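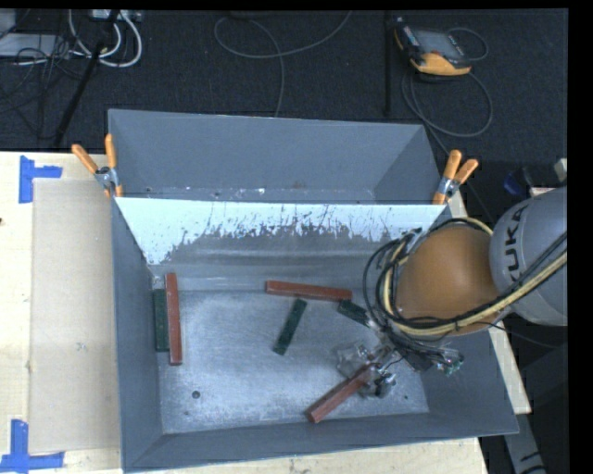 6. When the arm stops with a stick in its fingers

This is the fault you'll meet most often on the Dimora bin cell, so I've given it a section of its own. The arm goes down, closes on a stick, and then just sits there. The pendant shows code 395 (grip not confirmed) and the job counter stops. Don't panic, and please don't reach in!

Caution: a stopped arm can still move. Error 395 pauses the program but leaves the drives on. I learned this in March, when the arm at Dakville finished its lift while my sleeve was over the rim. No harm done, but I went rather pale.

6.1 Making it safe

1. Press the emergency stop on the pendant. The pause button won't do.

2. Wait for the brakes to click, then count to two.

3. Look at where the fingers are. If they are closed on a stick, leave the stick alone for now. The fingers are clear plastic and they snap if you twist a stick out sideways (we've been through a fair few, and Dutville takes ages to send new ones).

4. Follow the black and yellow cables along the arm with your eyes. You want to know that none of them is pulled tight or hooked on a stick before anything moves again.

6.2 Getting the stick out

5. Release the emergency stop and switch the pendant to manual, slow speed.

6. Jog straight up until the stick is clear of the bin floor. If it drags against a sloped side, stop and come back down a touch – the slope will push the stick round in the fingers and you'll get code 841 on top of the first one.

7. Hold your free hand well away and choose Open Fingers. The stick drops back into the bin, and that's fine. Leave it wherever it lands.

8. Emergency stop on again. Now you may reach in.

6.3 Before you restart

9. Check the orange clamps on the rim. A loose one lets the white panel creep forward, and the arm doesn't know it's there. Nuria Alemayehu found this after we'd blamed the Fang software for weeks, bless her.

10. Look over the little circuit boards on the gripper. A plug that's half out gives exactly the same 395, over and over.

11. Move any stick lying right under the cables towards the middle of the bin. Two sticks side by side against a slope are worth parting as well.

12. Hands out, emergency stop off, clear the code, back to automatic.

Note: if 395 comes back on the very next pick, don't keep clearing it. Switch off at the main isolator and go to section 7, finger sensor checks.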